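Print
E-mail
Category: Housekeeping and Lodging Operations / Course Texts

Chapter 9
The Sleeping Area: Surfaces, Bedding, and Small Items

9.1 Scope of the chapter

The previous chapter dealt with floors and fixed fittings. This chapter covers the bed and what surrounds it: the mattress surface, the headboard, any shelf or rail above it, and the small items that collect on all of these. The procedures apply to staff housing, student rooms, and small guest houses. Hospital beds are covered in Chapter 12.

Three terms are used throughout. The sleeping surface is the area covered by the bottom sheet. The head zone is the headboard together with the wall or shelf directly above it. A loose item is any object on the sleeping surface that is not bedding. Clothing counts as a loose item, even when it is the same color as the linen.

9.2 Order of work

A bed is cleared before it is stripped. Loose items are removed one at a time, starting at the foot and working toward the head zone. Electronic items go first to a hard, dry surface, screen up. Fabric items are shaken out over the bed — never over the floor — and sorted as laundry or storage.
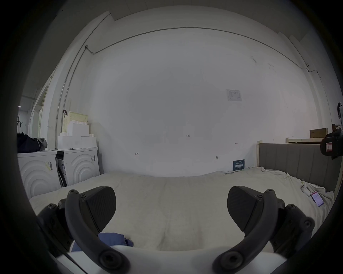

Phones require separate handling. A phone left on a pale sheet is easily gathered up with the linen, and a white phone more easily than a dark one. Where two phones lie close together, each is lifted separately. A lit screen is not touched on its face and its contents are not read. In the Nulholm residence trial, 69 of 100 items recovered from the laundry room had been carried there inside a folded sheet.

9.3 The head zone

Channel-tufted headboards hold dust in the vertical seams. Each channel is brushed from top to bottom with a dry, soft brush before the sheet is removed, so that the dust falls on linen already due for washing. Wooden frame parts are wiped with a damp cloth, then a dry one.

Boxes and appliances kept above the bed are checked for stability. A fan is unplugged before its guard is wiped. Cardboard boxes are moved only if the shelf under them is to be cleaned, and are returned facing the same way.

9.4 Exposed conduit

In older buildings, electrical conduit may run along the surface of the wall. It is dusted dry. Junction boxes are not opened, and no spray is used within 2 feet of them. The Zandside rules on wall fittings are reprinted in Appendix B.

Filed under: Bedrooms, Linen, Room care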